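Sorting bins – deep ones or shallow trays?

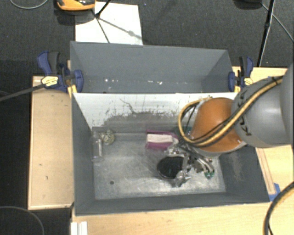

kemham_attic wrote:
I've been slowly switching our hall closet over to big gray bins, two of them one behind the other, and I love how much they swallow, but I'm starting to wonder about the depth. Everything goes straight to the floor and stays there. The clear bottle lies down along the side wall, the pink thing with the white band ends up at the back, and anything dark green might as well be invisible. And the walls mark up so badly! The white part has scratches and smears all over, plus one crooked black line. Has anyone gotten marks like that off?

Callmont wrote:
Oh, I feel this one. Try baking soda paste and an old toothbrush, and be patient with it. For the depth I'd go with trays, no question. We swapped 4 deep bins for shallow ones in March and my husband can finally find the tape.

Yusuf351 wrote:
I'll disagree with Callmont, kindly :) Trays are lovely until you own a bottle, and then it sticks up and the next tray won't sit flat. Deep bins are fine if you keep them to one layer, like yours.

barkitz wrote:
Careful with the paste where the white is already wearing through to gray – you'll only make the speckled part bigger. I'd leave the scratches alone, they're storage bins!

Sebastian Anghel wrote:
With Barkitz on the scratches, with Callmont on the trays. Mine are on three shelves and I sleep better.

kemham_attic wrote:
Thank you all, you're so kind. I'll try the paste on one little corner Thursday and keep the bins for now.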